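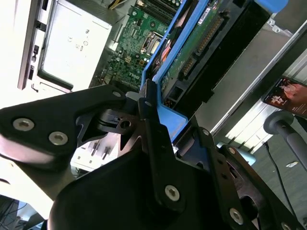 Nneka Tamuno
Head of Communications, Plovlow Prisoners' Rights Association

PRESS RELEASE
For immediate release
Voyle, 09/05/2026

PLOVLOW CALLS FOR INDEPENDENT REVIEW OF REMAND AT PRURNINE

The Plovlow Prisoners' Rights Association has today written to the regional justice authority to ask for an independent review of every case in which a person has been held on remand at Prurnine Prison beyond the legal time limit. The letter is signed by the Association and by 17 other bodies, among them faith groups, law clinics and families' organisations from Voyle and Ondis.

Prurnine holds both sentenced and unsentenced prisoners. Case records examined by the Association's legal team in April show that 300 men at the prison have not been convicted of any offence, and that 76 of them have been waiting for trial for longer than the law allows. Several have never been brought before a judge on the charge for which they are held. In a number of cases the file could not be found at either the court or the prison when our lawyers asked for it.

Danjuma Etim, Director of the Association, said: "A person who has not been tried is innocent in the eyes of the law. The men whose names we have sent to the authority have lost jobs, homes and, in some cases, contact with their children while they wait for a date. We are asking for their files to be opened and read by someone with the power to act on them."

The Association wishes to draw particular attention to the case of Musa Babalola, a former schoolteacher from Ondis who has been held at Prurnine for six years. Mr Babalola was arrested after a public meeting on land rights. He has denied the charges throughout. His trial has been listed and put back nine times, most often when the prosecution was not ready to proceed, and twice when no transport was provided to take him to court. His family has given permission for his name to be used in this release.

Yakubu Abubakar, the lawyer acting for Mr Babalola, said: "My client has asked for one thing from the beginning, and that is to be heard. We applied for bail in good time and with proper sureties. The application has still not been decided. I have written to the court registry on his behalf many times and I shall go on doing so."

The letter asks the authority to:

Appoint a reviewer from outside the region to examine all remand cases at Prurnine.
Release on bail those who have passed the time limit, unless a judge gives written reasons for refusing.
Give each prisoner on remand a copy of his own charge sheet in a language he can read.
Allow lawyers to visit on every working day, in a room where they can speak in private.
Publish the reviewer's findings in full.

A public petition in support of the review has been signed by around 2,000 people. It remains open at the Association's office in Voyle and at the law clinics named in the letter. Those who sign are asked to give their full name and town. Telephone numbers and home addresses are not required and will not be passed to the authority.

The Association has also accepted an offer of help from Ruben De Smet, a retired judge with long experience of remand hearings, who will advise the legal team without payment. Mr De Smet said: "Time limits on detention are among the oldest protections that a court can offer. They should be applied in each case as a matter of routine, and the prisoner should not have to find a campaign before that happens."

The authority has been asked to reply in writing within four weeks. Its reply will be shared with all the bodies that signed the letter and with the families of the men concerned. Relatives who believe that a family member is being held beyond the time limit, and whose case is not already known to the Association, may call at the Voyle office during opening hours. Advice is free of charge and given in confidence.

NOTES TO EDITORS

The Plovlow Prisoners' Rights Association gives free legal advice to prisoners and their families. It takes no money from government or from political parties.

Danjuma Etim and Yakubu Abubakar are available for interview. Mr Babalola's family does not wish to be contacted directly, and editors are asked to send all requests through the Association's press desk.

Copies of the letter, with prisoners' names removed, can be had on request from Nneka Tamuno.

ENDS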